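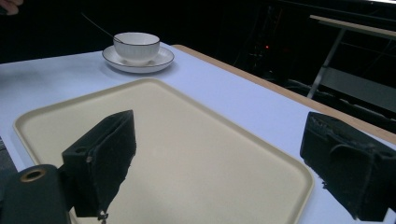 Mieke Peeters writes that a tray must always be bigger than you think, otherwise the second saucer hangs over the rim and you walk with your eyes on it instead of on the door. I agree with her. In my mother's house the trays were small and round, and there was always tea in the saucers.

Beige tray, ribbed cup. The thin dark line is on the rim of the cup and also on the saucer. I like this line very much. It makes a white cup easier to see on a white table, and it is the first thing I check when I buy an old one, for it is often the first thing that wears away. The spoon stands in the cup, as my husband always leaves it. I put the spoon on the saucer.

Tea Things, Second Page

Welcome to the second page of my gallery. On the first page I wrote about pots and kettles, and several readers asked me to continue with the smaller things: cups, saucers, spoons, and what we carry them on. I am not an expert and I do not sell anything. I only use these things every day and like to look at them. If you see a mistake in a name, please write to me and I will correct it.

Saucer with a deep ring
The ring in the middle keeps the cup in its place when you walk. On flat saucers the cup slides. This one I got from Els Leemans, together with a cup that does not fit in it.

Long spoon
It was meant for tall glasses, I believe. In a low cup it leans far over the rim, and if your sleeve touches the handle the whole cup goes. I still use it for honey, because it reaches the bottom of the jar.

Wouters tray, dark brown
The oldest tray in the house. The surface is dull now and things do not slide on it any more, so it became better with the years. Please do not put such trays in the dishwasher. A damp cloth is enough, and then dry the corners.

Cup from Girnberg
Very thin at the lip. Ans Maes told me to pour the milk first in a thin cup, so that the hot tea does not shock it. I have done so since August and I cannot say if it helps, but the cup is still whole.

Shelf in the kitchen
There is room for 12 cups if I hang half of them on hooks. I do not stack cups with a painted rim. Saucers I stack with a piece of kitchen paper between them.

Vodach milk jug
The spout drips. I keep it for flowers.

Set for one person
A cup, a small pot, a plate for a biscuit. Everything stands on one side of the tray and then it is not in balance, so put the pot in the middle and the rest around it. Lwazi Van Wyk asked if one can do this with a cloth under it. Yes, a linen one, but without a fold.

Ribs, close by
Tea leaves a brown shadow in the grooves if the cup waits until the evening. Baking soda on a wet finger takes it off. Do not rub over a colored line.

The third page will be about sugar bowls and tongs. Rianne Mulder has promised to lend me two of hers, and I am also looking for a lid for a bowl of the type Wateck, white, the small size. If you have one without a bowl, please let me know.

Page last changed on 24 September 2021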